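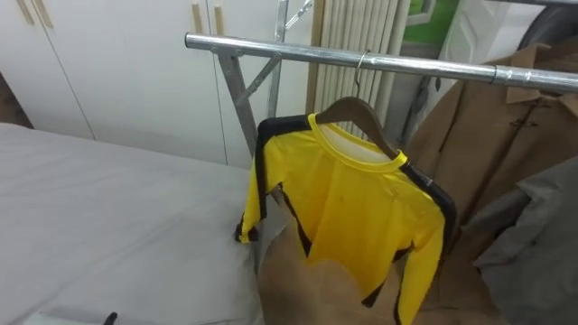
What is a garment rack? It is a freestanding frame with one or more horizontal rails, built to hold clothes on hangers without a closet around them.

Garment rack

A garment rack (also clothes rack, clothes rail or rolling rack) is one of the simplest pieces of bedroom furniture, and one of the most adaptable. The basic form is a metal tube held up by a post or a pair of legs at each end. Larger models add a second rail behind the first, with slanted braces where the rails meet the uprights. Long rails are often made in two sections joined by a collar, so the whole thing can be packed flat and carried up a narrow staircase!

Materials and makers

Steel tube is the usual choice, either chrome plated or galvanized. The Burkwood catalog listed 16 racks in its June issue, five of them with double rails, and the smaller maker Pineteo became known for open-ended rails that let a hanger slide straight off the end — a wonderfully handy thing when a whole wardrobe has to be moved in a hurry.

Hangers

A rack is only as good as what hangs on it. Curved wooden hangers support the shoulders of a shirt across a wide area and help it keep its shape. Wire hooks turn easily on a round rail, so a garment can be angled outward for a quick look. Thin, slippery sports shirts do well on them too, provided the neckband is eased over the arms of the hanger and never stretched from above.

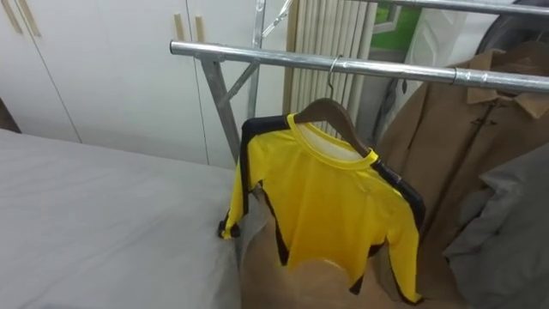

Opinions differ on knitwear and jerseys, and a reader of the Plustetti household guide wrote in to say that long-sleeved jerseys should be hung with the sleeves loose and the hem clear of everything below, and that folding them over the bar leaves a crease across the chest for days. The guide's editors agreed about jerseys but kept heavy sweaters in the drawer.

Placement

Beside the bed is a favorite spot, especially in small rooms, where the next day's clothes are then within arm's reach. Leave enough space for sleeves to hang freely, and keep the heaviest coats near the uprights.

See also: Clothes hanger; Wardrobe; Ngcobo rail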